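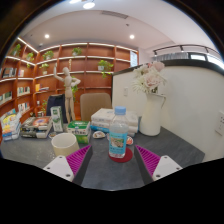
The gripper check at our Benport site was brought forward after a finger crept shut during a bottle pick on the Leite tool, with a colleague's hand still reaching for the coaster. There was no injury, just a good fright and a puddle, but we'd all like it not to happen again. Please look at both fingers in the open position before you touch anything -- the magenta ribbed sections should mirror each other, with a clear gap on either side of the bottle, and the three screw holes on each white plate are where your torch should go first.

Resent gripper inspection, Benport
Date: 17 February 2019
Cycles since last service: 2,646

1. Power off and isolator locked before hands go in
Pass. Do take the key with you, even if you're only popping across the room for a cloth.

2. Fingers stay open when left alone for 60 seconds
FAIL. The left one held nicely, the right one drifted inwards on the second try and again on the fourth. This is the fault we were looking for, I'm sorry to say.

3. Mounting plates firm, no rocking
Pass on the left. Slight movement on the right, which I nipped up, though the drift was still there afterwards.

4. Inner faces clean and unworn
Pass with a comment. A little sticky near the tips, from label glue I should think. Wiped down with warm water.

5. Stop button works from both sides of the table
Pass. It is stiffer than I'd like, and I have asked Grunari for a new one.

6. Closing speed limit
Set to 80 on the controller, found at 200. I don't know when it was changed and I'm not cross with anyone, but please write it in the book if you alter it.

7. Bottle cap screwed down before a trial
Not checked today. Please add it to your own round, the puddle got under the books last time and they took days to dry.

Result: not to be used until item 2 is put right. Tag fitted to the controller, spare return spring on order from Grunari. Repeat items 2, 3 and 6 once it's in.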